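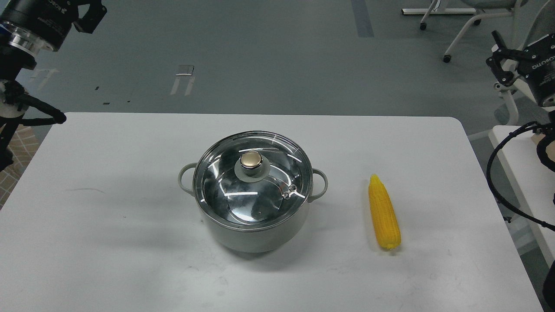

Home | Reviews | Tools | Arms & Grippers | Forum | About

Erkden 2 review: a planner I'd keep paying for, with a perception module I wouldn't

4th August

I've been putting off writing this one up, mostly for fear that the next update would make half of it wrong. Well, the update came, and it didn't, so let's go.

Erkden is a motion planning package for two-armed setups. You give it your robot model, your table and whatever your cameras think is on the table, and it hands back paths for both arms that don't end with them hugging each other. There are plenty of free ways to do that (I used one for years and I'm still fond of it!) but I was spending whole afternoons tuning it, and Melati Nugroho in our lab finally got sick of hearing me sigh and put in for a license.

Setup was quick. The importer read our arm description on the first try, cables excluded. Cables are always excluded. You can draw them in yourself as fat "soft zones" that the planner tries to stay out of, and I ended up loving this feature way more than I expected. It took me a morning to get the loops the right size and after that I pretty much stopped hovering over the stop button.

Our standard job is a kitchen one: lid off the pot, corn in, lid back on. I ran 200 of those with the planner on default settings and it found a path for every single one. Planning time is capped at 500 milliseconds out of the box and I never felt the need to raise it. The paths look calm, too. My old planner would sometimes swing the elbow out over the floor for no reason I could ever find, and I haven't seen Erkden do that once.

Now the grumbling. The license comes with a perception module called Flekley, and oh boy, it does not like glass. Corn is easy, a bright yellow thing on a white table, it could find that in its sleep. A see-through lid with the room lights bouncing off it is another story. The depth readings go right through in some places and come back as garbage in others, so Flekley kept fitting the pot as an open bowl with a knob floating over it. The planner then thought the space around the knob was free to drive a finger through. Twenty minutes of reading the docs got me to a "treat as closed" flag, which fills in the shape across the rim — and that works, but you have to set it per object, by hand, in a text file.

I've since switched to Ikari for the perception side. Erkden takes outside poses over a plain socket, and the two have been getting along fine.

Other bits I scribbled down:

The replay viewer is great. You can drag back to any moment and see why a path was rejected, with the two links that were too close lit up in orange.

Handoffs between arms are still marked beta, and they feel like it. The second arm waits for the first to stop completely, so it's slow to watch.

Error messages are written by somebody who has met a tired person. "Left wrist can't get here from above, try the side" saved me an hour.

The settings panel forgets its window size every time. Every time!

Price is 700 a year per workcell, with the planner and Flekley bundled. I'd be happier with a planner-only price. Would I renew? Yes, and I already told Melati to budget for it in November.

Score: 4 out of 5

COMMENTS

Vy Hứa
Did you try the soft zones with the cable on the moving arm itself? Mine only seem to stick to fixed objects.

Reply from the author
Yep, attach the zone to the wrist link in the tree view first, then draw it. If you draw first it gets pinned to the world.

Vy Hứa
That did it, thank you. I was about to go back to writing boxes by hand.

gravelpath
Same trouble with glass here. We stuck matte tape on our lids and called it a day.

oddjoint
Does the viewer run on an older laptop? Mine starts wheezing at anything 3D.

RELATED REVIEWS

Ikari pose tracker: six weeks in
Kim teleop recorder, first look
Which collision checker for a crowded table?
Behavior trees for people who hate behavior trees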